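Konham Sweep Study - Set-up and Recording Guide
Section 5: Two-tool sweeping on a soft surface
Revised 11 June 2022

Use this section after the arms have been homed and the head camera has been checked (Section 4). It covers the dustpan-and-brush task as run at the Stestasdale lab. The tools and the debris go on the quilted mattress, with open space on all sides of them.

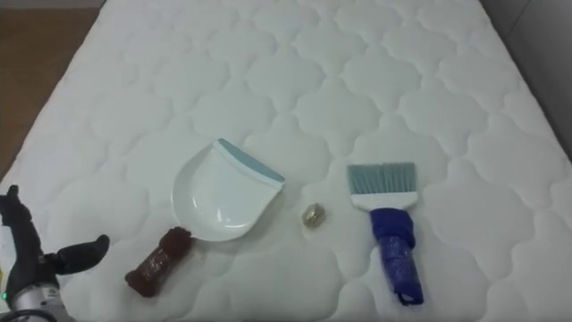 Dustpan, small piece of debris and brush laid out on the quilting.

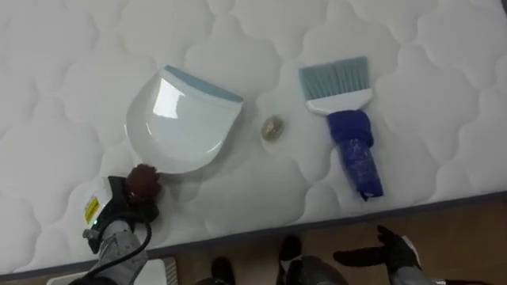
Does the soft surface change the results compared with a table?
The success rate drops. With the same policy and the same tools, runs on the hard table ended with the debris in the pan far more often than runs on the mattress. Most of the loss comes from debris settling into a seam and from the pan lip riding up on a quilted section. For this reason table runs and mattress runs are stored under separate task names and must never be merged before training.

5.1 Before you start

You will need:
Dustpan with a rubber lip
Hand brush with a wrapped handle
One small piece of debris from the debris box
Quilted mattress
Drillska logging software, running on the base computer

Wrap the brush handle so that the fingers have something to hold. Leave a loose tail at the end. Replace the wrap when it splits or slides along the handle.

CAUTION: Keep the emergency stop within reach of the operator at all times. Do not lean over the mattress while the arms are powered.

5.2 Placing the objects

1. Smooth the mattress cover by hand. Pull out any folds.
2. Lay the dustpan flat on the mattress, on the robot's left.
3. Lay the brush on the robot's right with the bristles pointing away from the robot and the handle toward it.
4. Put the debris in the gap between the two tools. It should sit on top of the quilting. If it drops into a seam, pick it up and place it again.
5. Step back and check the head camera view on the Drillska screen. Both tools and the debris must be fully in view.
6. Press Save Layout. The software stores one still and gives the layout a number.

Note: Move both tools a little between runs. A policy trained on a fixed layout learned the positions and failed as soon as the brush was turned. The layout sheet in the Geum folder gives the allowed range for each tool.

5.3 Recording a demonstration

1. Put both arms in the ready pose.
2. Press Record and wait for the tone.
3. Bring the left arm to the dustpan and take hold of it at the rim.
4. Bring the right arm to the brush and close on the wrapped part of the handle.
5. Tilt the pan until the lip presses lightly into the cover.
6. Sweep the debris toward the lip in short strokes. Up to five strokes are allowed.
7. Hold the pan level, raise it clear of the mattress and keep it still until the second tone.
8. Set both tools down and press Stop.

CAUTION: Do not push down hard with the pan. The mattress gives way under load and then springs back, and the wrist force limit may trip. If it does, release the arm, clear the fault and discard the run.

A full set is 100 demonstrations. Change operators at the halfway point if two are on shift. Operators differ in how they angle the brush, and the mixed sets have trained better than sets from one person.

5.4 Marking the result

Give every run one of these marks before starting the next:

Clean - debris in the pan, pan raised, nothing dropped.
Partial - debris reached the lip but did not stay in the pan.
Miss - debris left on the mattress or pushed off it.
Void - fault, stop button, or an object out of view at the start.

Keep partial runs. They are left out of policy training but are used for the success detector. Void runs are deleted at the end of the day.

5.5 What to expect from a trained policy

The October test used 223 demonstrations collected over several sessions. After training, the policy was run on 27 new layouts that were not in the set. The left arm was the more reliable of the two. Most failures came at the first brush stroke, when the bristles passed over the debris without moving it. Lowering the brush further helped on the mattress but made the table runs worse, so the stroke height is now set per surface in the task file.

5.6 Shutting down

1. Return both arms to the rest pose and power them off.
2. Take the debris out of the pan or off the mattress and put it back in the debris box.
3. Check the brush wrap and the pan lip for wear.
4. Copy the day's runs to the Geum folder - the transfer does not start by itself.
5. Enter the layout numbers and marks in the log.

For finger and wrist faults, go to Section 7.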